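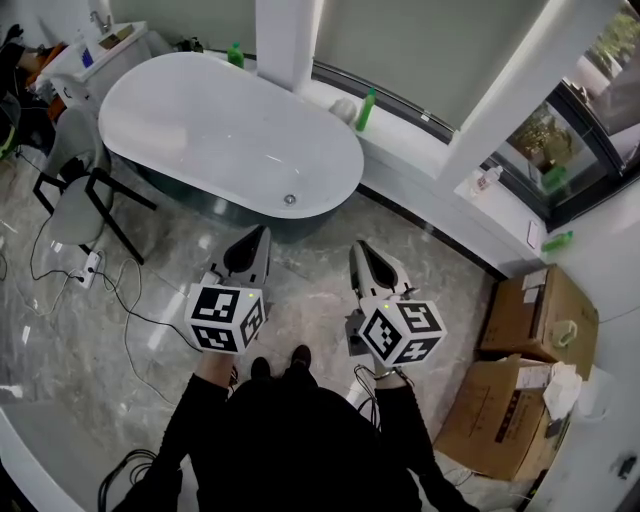

## Bathroom set: how many goes before we move on?

**tapwasher_kit** wrote:

Right, I've put this in the Filtden section but it could go anywhere, so move it if you like. I'm doing the bathroom set with the two hand grippers, and the job is picking up bottles from the window ledge and standing them on the rim of the bath. One of them starts out lying on its side, which is my favourite because you have to tip it up without clouting the one next door.

I've got 937 goes saved and I'm wondering whether that's plenty for one room. My feeling is that the model learns more from a second bathroom than from another week in mine. But I've only ever done kitchens before, and with kitchens I just kept going till my wrists gave up!

What do the rest of you do?

---

**Védís Riis** wrote:

Stay put a bit longer, I'd say. I did 3 rooms for Entwistle last January and moved on too early from every one of them. The arm was fine at the easy end of the shelf and hopeless at the far end, and when I went back through my recordings I'd barely touched the far end. I thought I'd been mixing it up and I hadn't, I'd been going for whatever was nearest.

Before you pack anything away, sort your goes by where the bottle started. If the ledge is well covered from one end to the other then fine, off you go.

---

**mostly_gravel** wrote:

Disagree with Védís a bit (sorry). Far end of the shelf is a fair point, but you can fix that in an afternoon. What you can't fix in an afternoon is that every single go has the same marbled floor and the same white bath in it. We had a lovely big set from one utility room at Mamcombe and the thing fell to bits as soon as it saw a different worktop.

Also, white fingers over a white bath – is it picking up where the tips are all right? I'd check that before anything else.

---

**tapwasher_kit** wrote:

@mostly_gravel the tips are all right as far as I can tell, the inner pads are dark so you get a nice clear line when they close. The marker cubes are what I fuss over. If I turn my wrist too far when I'm reaching down into the bath, I lose the faces on that side and the path goes jumpy for a moment. I've been throwing those goes out.

@Védís I had a look and you're right, annoyingly. Loads of goes from the middle of the ledge and hardly any from the end by the switch. I'll do more there tonight.

---

**Védís Riis** wrote:

Ha, it's always the end with the awkward reach.

Don't throw the jumpy ones out though! Put them in a folder of their own. If you only keep the goes where your wrists were tidy then you're teaching it that nobody ever reaches down at an angle, and it'll have to at some point.

---

**ledgerline_oz** wrote:

I'd bin them, personally. A bad path is a bad path and I don't want an arm copying a twitch. Do the reach again, slower, with the cube turned up a bit. It takes me 2 or 3 tries and then I've got a clean one with the same angle in it, so nothing's lost.

Question for kit: are you swapping hands? You've got a pair of grippers there, and I once watched a whole set where the left one just hovered like a spare part.

---

**tapwasher_kit** wrote:

Erm. Left does get used, but mostly for passing across. I could do a batch where the left picks up and the right puts down, that wouldn't take long.

What about dropped bottles, by the way? I've got 19 where one slid off the rim and went into the bath. I fished it out and carried on in the same recording, so you get the drop and the rescue.

---

**mostly_gravel** wrote:

Keep those, they're gold. Mark where the drop starts so that bit can be cut if someone wants only the rescue.

---

**ledgerline_oz** wrote:

On that we agree, for once. Put the mark a touch early, while the bottle's still on the rim.

---

**tapwasher_kit** wrote:

Lovely, will do. Plan for now is the switch end of the ledge, then a left-hand batch, then I'll ask whether I can have the Istilville flat for a second bathroom. I'm still undecided on the jumpy ones, so they're going in Védís's folder until somebody wins that argument.

---

**Védís Riis** wrote:

If you get the flat, do the bottle on its side first while your wrists are fresh. And send me the left-hand batch when it's done, I'd like to try it next to mine.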